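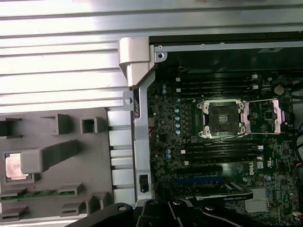 Shewit Worku reckons the replay should never have been given to Gralletti in the first place, and after the week we've had I'm starting to come around to that view.

Quick catch-up if you've been away. Wokberg and Dinsa drew 2-2 in the third round of the county cup, so it goes to a replay, and Dinsa were meant to host it. Only their field has been under water most of March (I drove past and there were ducks in the penalty area!), so the league moved the game to Gralletti, which is 50 miles up the road and has seats for 976 people. Wokberg sold more tickets than that for the first game.

So now there's talk of switching it again, this time to the old ground at Esiritz. I love that place. I saw my first ever cup game there, standing behind the goal in the rain with my uncle's hat on, and the roof on the far side leaked then too. But it has lights, it has a proper parking lot, and both sets of fans can get there by bus.

The catch is kickoff time. Esiritz has a youth tournament booked until late afternoon, so the replay couldn't start before 6, and the Dinsa coach wants it earlier so his guys who work night shifts can play. He told me he'd lose two starters, maybe his goalkeeper as well. Wokberg say they'll play anywhere, any time, which is easy to say when your whole squad is healthy.

The league is supposed to decide by tomorrow lunchtime. I called the office twice this morning and got the answering machine both times, so your guess is as good as mine. If you already bought a ticket for Gralletti, hang on to it, they've said it'll be good wherever the game ends up. I'll post the kickoff time as soon as I hear.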